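Prelier opens service program for drawer-handling test cells

New maintenance routine covers gripper pads, floor marks and cable runs, and can be carried out by the staff who use the cell

Prelier today announced a service program for its Mrema test cell, the single-arm setup used to practice opening, closing and loading household drawers. The program is available from September to all sites that already run a Mrema cell, and will be included with new installations.

The program replaces the yearly service visit with a short routine done on site. Prelier wrote it after reviewing 2277 service notes from its own cells and from those of its installation partner, Flostov. Most of the notes dealt with small things: a worn pad, a cabinet that had crept out of position, a cable pulled tight at the end of the arm's reach. Few of them called for a technician.

Under the new routine, the gripper pads are inspected every 200 runs and replaced when the surface has gone smooth. Spare pads come in the starter kit. The change takes one hex key and is done with the arm parked and the power off. After a pad change, the operator brings the gripper up to each drawer handle in turn at low speed and stops short of contact. If the approach is off, the reference point is taught again before the cell goes back to work.

The position of the cabinet is checked at the start of every shift. Floor marks in tape are still the method Prelier recommends. They are cheap, quick to replace and easy to see from a standing height. Tape that has lifted at a corner should be pulled up and laid again the same day – a cabinet lined up to a bad mark will throw off every handle position.

Cables are the third part of the routine. The cable under the arm needs enough slack to hang in a loop through the full range of travel. Operators are asked to move the arm slowly from end to end once a week and watch for any point where the loop catches or goes tight. Cables on the floor should be checked for flattened spots and kept clear of the drawers.

The program also sets out how to dress the cabinet top. Snack bags, bowls and wrapped packages are all suitable, and sites may use their own items. Soft bags should be swapped out once they tear. Items are put back by hand between runs, with the arm stopped.

Flostov will handle repairs that go beyond the routine, including joint faults and damaged arm housings. Sites send in the cell log with a short note on the fault, and Flostov replies with either a repair step or a visit. In a trial at 29 cells, the routine was carried out by regular operators after a half-day of training.

The starter kit costs $390 per cell and holds spare pads, floor tape, cable clips, a hex key and a printed checklist. Existing customers can order it through Flilov, which distributes parts for Prelier. The checklist can also be downloaded free of charge from the customer portal.

Cells running older control software need an update before the low-speed approach can be used. The update is free and installs while the arm is parked – the handle positions already stored in the cell are kept.

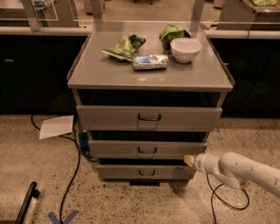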